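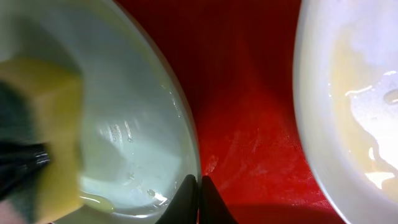
4. Setting up the gateway board for the first time

This section covers unpacking, powering and registering the Panum gateway board. It applies to boards with the Costness radio module already fitted. If your board came without a radio module, complete section 3 before you go on.

Allow an hour for the first board. Later boards go faster, as the host software only has to be installed once.

4.1 Before you start

You will need:

The gateway board and its power supply
A USB data cable
A network cable and a free port on your router or switch
A computer with the Venter host tool installed (see section 2)
The serial number from the label on the underside of the board

Write the serial number down before you mount the board. The label can't be read once the standoffs are in place.

CAUTION: Handle the board by its edges. Wear a grounded wrist strap while the enclosure is open. Static damage to the radio module is not covered by the warranty.

4.2 Connecting the board

1. Check that the power switch is in the OFF position.

2. Screw the antenna onto the connector marked ANT 1. Finger-tight is enough. Do not use a wrench.

CAUTION: Never power the board with the antenna disconnected. The transmitter runs a short test at startup and can damage itself without a load.

3. Set jumper J4 to position 2. This selects the external power supply. Position 1 is for USB power and does not deliver enough current for the radio.

4. Plug the network cable into the Ethernet port.

5. Plug the USB cable into the port marked DEBUG, then into your computer. The other USB port is for storage only – the host tool won't find the board there.

6. Connect the power supply and move the switch to ON.

The green light comes on right away. The amber light blinks while the board starts, then stays on. Startup takes about 6 minutes the first time and under one minute after that.

NOTE: If the amber light is still blinking after ten minutes, turn the board off, check J4 and try again.

4.3 Registering the board

1. Open the host tool and choose Devices, then Add.

2. Select the serial port from the list. On most computers only one is shown. If there are several, unplug the DEBUG cable, note which entry disappears, and plug the cable back in.

3. Type the serial number and click Read. The tool shows the firmware version and the network address.

4. Give the board a name. Names can use letters, numbers and hyphens. Spaces are not accepted.

5. Set a new administrator password. The board will not join the network while the factory password is in use.

6. Click Save and wait for the message "Registered."

Do not unplug either cable until the message appears. A board that loses power during this step has to be reset with the recessed button next to the power connector. Hold it down for five seconds, then start again from step 1.

4.4 Checking the log memory

The board stores readings locally whenever the network is down. Check that the log memory works before you put the board into service.

1. In the host tool, open the Storage tab.

2. Click Run test. The tool writes 1,066 sample records and reads them back.

3. Compare the two totals. They must match exactly.

4. Click Clear to remove the sample records.

The log holds 2,567 records. When it is full, the oldest records are overwritten. Sites with long outages should add a storage card, as described in section 6.

NOTE: Boards shipped before the August firmware release don't show the Clear button. Update the firmware first, or type "log clear" in the console window.

4.5 Closing the enclosure

1. Turn off the power and disconnect the DEBUG cable.

2. Check that the gasket sits flat in its groove all the way around.

3. Fit the lid and tighten the screws in a diagonal pattern.

4. Turn the power back on and confirm that the board shows as Online in the host tool.

For Tratwood wall brackets, use the short screws from the bracket kit. The long ones reach the circuit board.

Section written by Mpho Visser. Technical review by Kamran Malik.

Continue with section 5, Adding sensors.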